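Privdale Student Robotics Club Enters Household Sorting Contest

PRIVDALE, January. The Privdale Student Robotics Club will send a team of 11 students to the Myklebust Home Tasks Challenge this spring, the club announced today.

Teams in the challenge teach a two-armed robot to sort a bin of mixed cloth and soft toys. Each run lasts 20 minutes. The students record their own demonstrations with hand-held grippers and use them to train the robot. The Privdale team has logged 2822 demonstrations since the start of the school year, most of them at kitchen and living room tables.

"Thin fabric is the hard part," said Sølve Lundgren, the club's adviser. "A toy stays where you put it. Gauze folds up a different way every time, so the students keep going back to it."

Cometti, a local machine shop, is paying the entry fee and travel costs. The software the team trains with, Prirka, was written by former club members. Students aged 13 and up can join at any point in the year. No programming experience is needed.

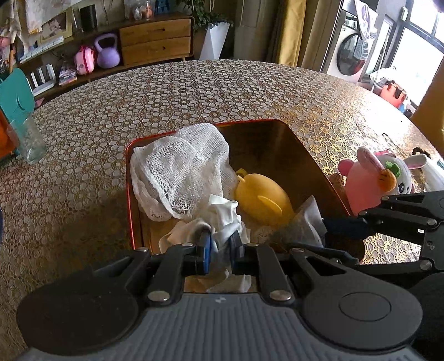 Comments

dmarsh: Is there a waiting list? My son turns 13 in the spring.

Teri K.: Good luck from the old team!

Related

Cometti opens shop floor to student teams
Prirka adds lesson pages for beginners
Myklebust challenge posts this year's rules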